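双臂机器人实践课讲义(第五讲)
洗漱用品分拣:怎样看待一个“成功率”

上一讲结束时,有小组在报告里写“系统已能稳定分拣”。这句话本讲先不接受。稳定是对什么物品、什么摆法、多少次尝试而言,报告里都没有交代。 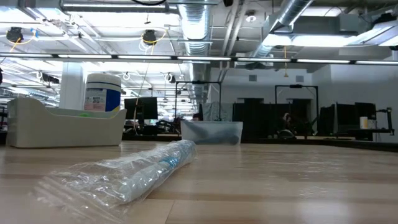 课程讲义 | Otico 机器人教学组 编 | 2020年6月7日

一、透明包装
带塑料袋的物品要单独记录。袋子起皱后反光很强,轮廓随灯光变化,深度数据在这类表面上常常缺一块。有人主张先把包装全拆掉再测,我不赞成:拆了以后测的是另一道题。若确实要拆,请在表头注明,两组数据不得合并。

二、初始摆放
Feltport 小组的方案声称“随机摆放”。请各位自己判断,由人手撒到桌上的东西算不算随机。人会下意识地避开重叠,也会把瓶子放到夹爪够得着的地方。深蓝色软管、绿色小瓶和牙刷混放时,至少要写清楚哪些相互挨着,哪些是立着的。
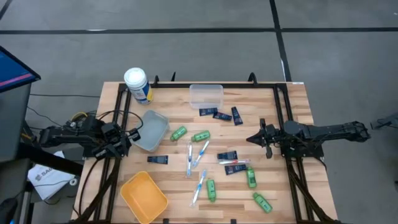

三、抓取与记录
每种摆法做18次,不足18次的不报百分比。夹起后滑落算失败,人手扶过一次也算失败。圆瓶侧放时容易滚动,细长的牙刷连同包装一起抓时,夹住的可能只是袋边。这两种情况分开填写,不要笼统写成“抓取异常”。

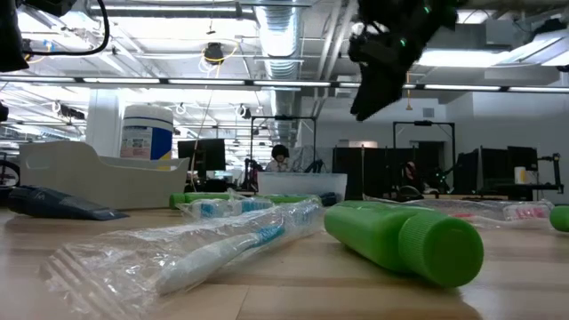 四、换物体再试
Schumacher 小组提出用木块验证夹爪的重复性。可以做,但别高估结果。木块形状规整,不变形,也不反光,夹住木块说明电机和标定大致没有问题,至于软管和带袋牙刷,它几乎什么也没说明。往年 Lurosdale 项目的报告写过“成功率100%”,翻到附录才看到只试了8次,用的全是同一块木块。 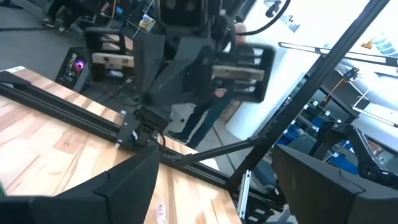 所以本次作业不要求高分,要求数据能被别人复查。每组交原始记录表一份,失败案例不少于5个,逐条写明你认为的原因,以及你凭什么这样认为。只写“光照影响”的退回重写。下一讲讨论双臂交接,请先读完夹爪控制接口的说明。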